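4.3 Putting up the fabric surround and laying out the table

Read this section through once before unpacking anything. The leaflet in the Vidow box says the surround goes together "in minutes". It does not, unless you already own one and have made the mistakes. Allow an afternoon for the first go.

What the surround does: it closes off the table on three sides and leaves the front open. It cuts down draughts and stops small things rolling off the back. It does very little for noise, whatever the Peltirholm catalogue says about "acoustic calm". If noise is your trouble, spend the money on something else.

Before you start

Check the table for level in both directions. A marble-patterned top hides crumbs and small scratches nicely, but it also hides a pencil line, so mark your positions with low-tack tape.

Wipe the top with a damp cloth and dry it. The makers recommend their own cleaner. We tried it at Skolen for a term and could see no difference from washing-up liquid.

Fitting the rails and panels

1. Lay the front rail along the near edge of the table and do the bolts up finger tight. Do not tighten them yet.

2. Stand the two rear posts in their corners. You want a second person for this. The instructions show one person doing it, smiling.

3. Fit the cross rail between the rear posts. This splits the back wall into an upper and a lower panel. Make sure the slot faces inwards.

4. Slide in the lower back panel first, then the upper. Work the fabric down evenly with the flat of your hand. If it puckers, take it out and start again. It will not "relax over time", as the leaflet promises. Ours was fitted in March and the pucker is still there.

5. Fit the side panels, then the front posts.

6. Go round and tighten everything, a little at each corner. Check the table again for level.

CAUTION: The ends of the rails are sharp as supplied. Put the end caps on before step 1, or wear gloves. Two caps are packed in a separate bag which is easily thrown out with the wrapping.

NOTE: The woven fabric is a mix of grey, black and white. Under some lights a close weave like this gives a shimmer of curved bands, mostly when it is seen through a lens. It is an effect of the weave and cannot be brushed out. Antoniadis sells a spray for it, part number 517. I would save your money.

Laying out the table

There is a school of thought, mainly among people who sell trays, that every object on a table needs its own marked spot. I have not found this to be true. What does help is keeping the middle for whatever is in use and the sides for the rest.

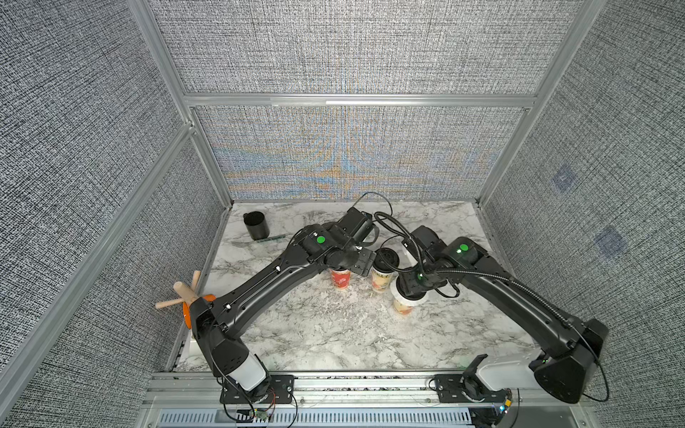
Paper cups are the usual offenders. They weigh next to nothing, they tip if you breathe on them, and an empty one will wander whenever the table is knocked. Keep them together and away from the front rail.

1. Put the paper cups near the middle of the table. Use 3 to begin with. Stand them up, well clear of the back wall, so that you can get at each one without brushing the fabric.

2. Put heavier or awkward things to the left: the black cup, the wooden peg toy, the knife. If you work left-handed, swap the sides. The leaflet insists on the left for everybody and gives no grounds for it.

3. Set the peg toy down on its base and give it a gentle push. If it rocks, check underneath for a stray bolt left over from the rails.

4. Lay the knife flat. Never stand it in a cup, paper or otherwise.

CAUTION: A bright handle makes a knife easier to spot. It does not make it safer. Put it away in its sleeve when children are at the table, and do not leave it there overnight.

5. Stand back and look in from the front. If anything is hidden behind something else, move it now.

Clearing away

Take the knife off first, then the toy, then the cups. Throw out any cup with a soft rim or a crease down the side. Stacking damp ones to save them is a false economy - they stick, and you lose 2 getting at one.

Brush the fabric downwards with a dry clothes brush. Once a week is plenty; we do it on Wednesday. The care label says daily, and I doubt anyone at Vidow has tried it.

If a panel has come loose

Do not reach for glue. Slacken the nearest post by half a turn, press the edge of the panel back into its slot and tighten again. If it comes out a second time the rail is probably bowed and wants replacing. Peltirholm will tell you that rails do not bow. Send them a photograph with a straight edge held against it, and keep a copy.

Corrections to this section go to Sotiris Stefanou at Skolen.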